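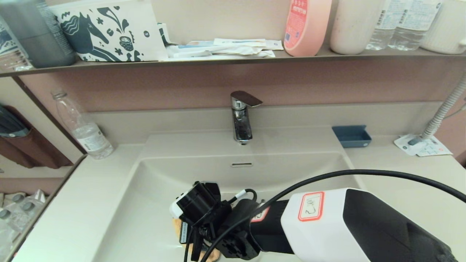
Cleaning a bathroom sink takes her four minutes, and she has been doing it for a living long enough that she no longer looks at the clock. She runs the housekeeping side of Datow, a small outfit that looks after furnished rentals in Usona, and she agreed to talk as long as we left her name out of it. We started with the basin, the kind that is made in one piece with the counter, off-white all over, with a wide bowl that slopes toward the back. "I like those," she said. "There's no rim for gunk to get under. With a drop-in sink you spend half your time on the edge." The overflow slot under the faucet is the part she checks first when she follows a new hire into a room. "People wipe right past it. You need a corner of the cloth in there, or an old toothbrush."

Her order is always the same. Everything comes off the counter, then the faucet gets done, then the deck behind the bowl, then the bowl itself. The faucet goes before the bowl so that whatever runs off it gets picked up later. She uses dish soap and warm water on most days and saves the stronger cleaner for hard water spots.

"Chrome is easy if you dry it," she said. "If you don't dry it, you might as well have stayed home." A single lever with a flat handle is her favorite to clean. The older two-handle kind has a gap under each knob, and she goes into those with dental floss.

She has opinions on soap dishes. Low trays with no drainage collect a puddle, and the puddle turns to paste. She doesn't throw them out, as a lot of owners picked them to go with the towels, but she does rinse them on every visit. One owner in the Sastry building bought 69 of them at once, all the same, for units he hadn't furnished yet. "He got a deal. I asked him if he'd got a deal on liquid soap, too."

Paper on the counter is another matter. Leaflets, warranty cards, the instructions for some appliance - she finds them next to the sink in every second apartment and moves them to a kitchen drawer. "Put paper by a sink and it's going to curl. Then it sticks, and then I'm scraping ink off the counter with my thumbnail."

For cloths she buys plain cotton ones, 400 at a time, and has them washed without softener. Softener leaves a film, she said, and the film shows up on the faucet. Sponges she mostly avoids. They're fine for the bowl but they hold on to grit, and grit scratches. She had one counter at Uten Court refinished after a cleaner went at it with the green side of a sponge. The bill was $355 and Datow paid it.

I asked what she does at home. She laughed and said her own sink gets a proper cleaning every other week, maybe less in February when she has a cold. "I wipe it with whatever towel is going in the wash. My husband thinks that's terrible."

She's hiring again this spring. The trial shift is one bathroom and one kitchen, paid, and applicants bring their own shoes.

14 shares | 3 comments

tubandtile
The floss trick works. I use the unwaxed kind, and it gets right down behind the base of the faucet too.

mrs_k_upstairs
What does she use on hard water spots? You said "stronger cleaner" and then moved on. Mine has a white ring around the drain and vinegar isn't touching it.

pennywise71
I have the same kind of counter and mine yellowed near the faucet after a few years. Would like to know if refinishing fixes that or if it only takes care of scratches.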